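4 min read

Nov 19, 2021, by Irena Sowa

Third evening with the Skiltano fingers and I am still waiting to be impressed. Lena says I went in with my arms folded. Fair. I went in with my arms folded because the Bednarek ones came with the same sort of promises in March, and those are in a drawer.

The claim this time is "one finger for everything." I don't believe in one finger for everything. I have a kitchen drawer that argues against it. But Lena Brzozowska talked Stitbridge into lending us the set until the end of the month, so I said I'd give it a proper go and write down what I saw, grumbling included.

We used the toy food again. I have my doubts about toy food. It's light, it forgives you, and a strawberry that gets squashed a bit looks fine afterward. Lena's answer is that you learn plenty from things that forgive you, as long as you keep a record of how often you needed forgiving. The bottle on the plate is the one I care about. It's fat at one end and narrow at the other, and if you grab it in the wrong spot the heavy end swings and takes the plate with it. Strawberries either side for obstacles. The blue cup stayed down by the arm, where I keep nearly clipping it with the finger.

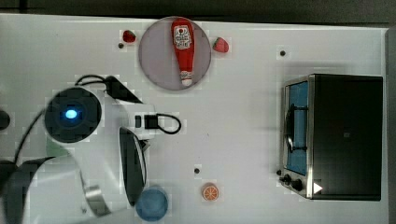
What I wrote down before supper

Ran the bottle 16 times with the slow profile. Seven clean lifts. The rest were a mix of slips and what Lena calls "nudges" and I call misses. She wanted to count a nudge as half. I said no. If I nudge a glass off a shelf I don't get half a glass.

The slips were nearly all the same slip. The fingers close, the plush gives, the controller decides it has a grip because the current went up, and then the thing slides out on the way up. So is that the fingers or the controller? The Cilley controller has always been too quick to congratulate itself. I raised the threshold a little and got a firmer squeeze, and then I was worried about the strawberries, so I put it back. I don't like tuning for one object. You end up with a setting for ketchup and a setting for fruit and you've built yourself a very expensive salad bar.

To be fair to Skiltano, the swap was easy. Three minutes, two people, one dropped screw. The Bednarek set took most of a morning and I cut my thumb.

The wrist camera is a separate complaint. Lena likes it. She says the overhead view lies to you about height, and she's right, I've driven a finger into the table trusting the overhead. But the wrist view lies about other things. Everything leans. You lose track of which way the table runs, the fingers take up the bottom of the picture, and the dark parts break up into little blocks, right along the edges of the fingers where I most want to see. I asked whether we could turn the compression down. She said we could, and then the lag goes up. So I get to pick between blurry and late.

After supper I tried lining up on the banana from the wrist view alone. I'd been dreading it. It has the peel flaps going out to both sides and the fruit standing up in the middle, so there's one sensible place to take hold and several stupid ones. The left finger has that narrow tip, which I'd marked down as a gimmick, and I'll admit it's easier to aim than the blunt Bednarek one. Easier to aim is all I'm admitting.
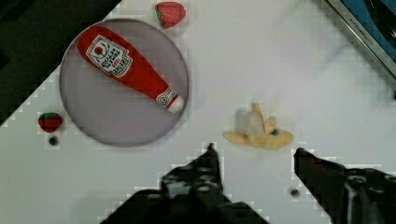 LATER, SAME NIGHT

Lena went home. I read back through the notes and I'm less cross than I sounded. The lifts that worked were steady ones. When the fingers got the bottle by the neck end they had it, no wobble. My trouble is that I picked the spot each time. Give it to the planner and I'd guess it goes for the fat end every time, and I'd like to see those numbers before anyone at Stitbridge starts using the word "versatile."

She left me a note on the bench: try the fast profile, same bottle, don't touch the threshold. I'll do it, 23 runs so it can't be called a small sample of bad luck, and I'll put the Bednarek fingers back on afterward and run them the same way even though it'll eat the morning. No point complaining about one set if I never gave the other one the same test.

Still don't think it's one finger for everything. Need band-aids before I do the swap.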